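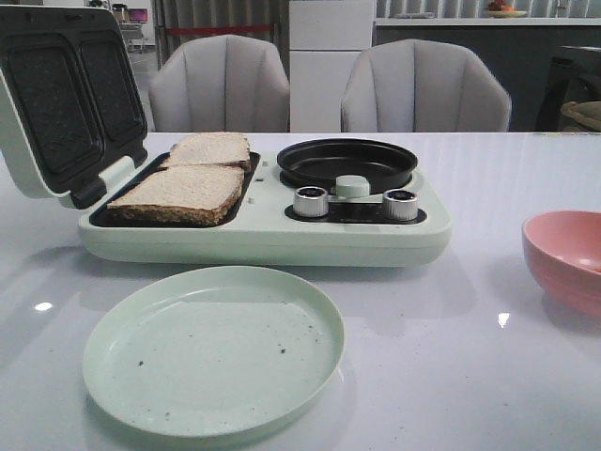
Sandwich station of the Bastow cell, press lid raised, with two slices of whole-wheat bread on the lower plate.

The Bastow cell is a two-armed robotic workstation in Clustville used for small kitchen tasks, chiefly the loading of a household sandwich press. It was assembled by the integrator Skondeck and is maintained under a written schedule usually called the Leckie sheet. Skondeck has described the cell as "self-keeping." The maintenance log kept by Estrella Sandoval does not support the term, as it records hand work before nearly every session.

Setup

The appliance is an ordinary tabletop unit, with a press on one side and a round pan on the other. It is not bolted down. Its position is taught by closing the lid, touching one gripper to two points on the housing, and saving the offset. Skondeck's manual says the offset holds for 500 cycles. Sandoval's log shows it being retaught after 40, and in July after fewer than that. The manual does not say what kind of table was used to obtain the longer figure. 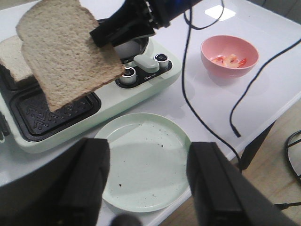 Finger alignment is the most frequent service job on the cell. The two jaws of each gripper have to meet evenly along their length, and the usual check is to close them on a strip of paper and pull. Bread is a harder test. A slice gripped by one upper corner hangs with its lower edge dipping toward the cooking plate, and any difference between the jaws turns it further. The manual treats corner and center grips as equivalent, a claim for which it offers no measurements. Wanting Fu, who wrote the Leckie sheet, recommends checking the jaws with a real slice and ignoring the paper result if the two disagree.

Cables are inspected at the same time. The sheet calls for slack at the wrist, nothing under tension with the arm at full reach, and loose ends tied back before power-up. The last of these is the step most often left unsigned.
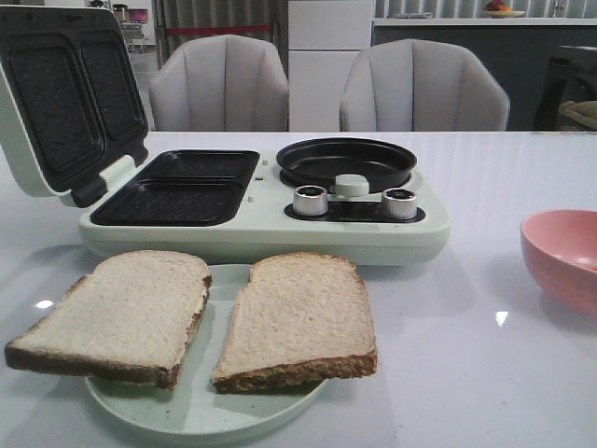
2 min read

Cleaning

Crumbs are the main contaminant. They collect on the serving plate, in the texture of the cooking plates and, more seriously, in the jaw slides. The Leckie sheet requires the slides to be brushed out with the arms powered down and the press unplugged. Compressed air was tried by Itsuki Mizuno and dropped, as it drove debris farther into the slide. A sealed jaw cover sold by Skondeck is rated for 1,000 hours. Two were fitted, and both were taken off again when the grip became unreliable. Skondeck attributed this to poor fitting,

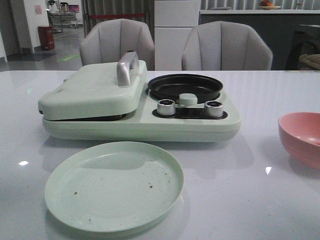
although its own technician had installed the second one. Nayeli Meléndez, who later stripped the gripper, found the cover rubbing on the jaw carriage and recommended that no further covers be bought.

Reliability claims

A figure of 2,000 unattended cycles appears in Skondeck's sales material. No log for that run has been released, and it is unclear whether "unattended" excludes a person resetting the bread between cycles. Leobardo Jaramillo asked for the raw data and received a summary chart with no axis labels.

See also: Gripper maintenance; Workcell calibration; Leckie sheet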